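In Defense of the Common Table

The Granstead Residents' Association has asked members to comment on the proposed changes to the laundry room at Morris House. The plan would remove the long table and install two more dryers in its place. The association has taken no position. I write as a member of the housing panel, and the views given are my own.

The case for the dryers is a reasonable one and should be stated fairly. Morris House was built when fewer households shared the room, and the evening wait is longer than it ought to be. Mr. Rhydian Gittins, who prepared the proposal, recorded 2136 loads over the winter months, with the heaviest use between 6 and 9 in the evening. His figures are sound. Two additional machines would shorten the line, and the cost of the work is within what the building has set aside.

My objection concerns the table. The proposal refers to it once, under "existing fixtures to be removed," and gives no account of what is done there. In my opinion the folding, sorting and matching of clothes is part of laundry in the same sense that washing is, and a room that provides only for the washing has been planned by half.

Residents may answer that clothes can be folded at home. Many of the apartments on the upper floors have no surface free for the purpose. A kitchen table in use for dinner cannot hold a basket of towels, and a bed is a poor substitute for anyone who finds bending difficult. Ms. Ffion Meredith of the fourth floor made this point at the December meeting, and the minutes do not do it justice. She observed that laundry carried upstairs unfolded tends to stay unfolded, and that she had lived from the basket for most of a year in a previous building that had no table.
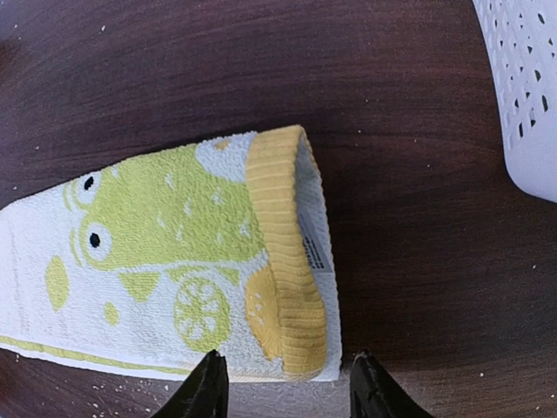
Socks are the plainest instance. They are small, they cling to larger items, and they are lost in greater numbers than any other article of clothing. A household with children will own a good many that are bought for the pattern, and a patterned sock without its partner is of little use to anyone. A plain white one can be put with another plain white one and the matter forgotten. The time to discover that a sock is missing is while the dryer drum is still within reach. By the following morning the machine has been used by others, and the sock has gone home in someone's sheets or been dropped behind the machines, where it remains until the next service visit.

The panel receives more letters about lost clothing than about noise. Mr. Prys Hopkin has kept the lost property shelf for some years and reports that most of what reaches him is never claimed. He puts this down to the fact that people do not know what they have lost until weeks later. I would add that the shelf is likely to fill more quickly once there is nowhere to sort.

There is also the matter of care labels. Clothing that must not be tumbled has to be separated from the rest at some point, and it is best done on a flat surface under decent light. The print on such labels is small, and on socks and children's wear it is often placed where one must turn the article partly inside out to find it. This is tiresome work to do standing up with one's arms full.

I do not ask that the proposal be refused. Mr. Tomos Wogan has suggested that one dryer be installed and the table shortened by half, which would leave room for a single person to fold comfortably or for two on good terms. A second course would be a hinged surface on the wall opposite the machines. The contractor, Belley, has indicated that such a fitting could be supplied for 1000 dollars, a modest sum beside the cost of the dryers. It would need to be deep enough to hold a folded bath sheet, and it should not be placed beneath the shelf where detergent is kept.

Either arrangement would meet the evening demand in part while preserving the use of the room for what follows the drying. I would also urge that any new surface be wiped down on the same schedule as the lint screens, a duty the current rules do not assign to anyone.

Comments on the plan should be left in the box by the mailroom, marked for the attention of Mr. Cledwyn Bowen. Residents who fold their laundry in the room are encouraged to say so, and to state at what hours.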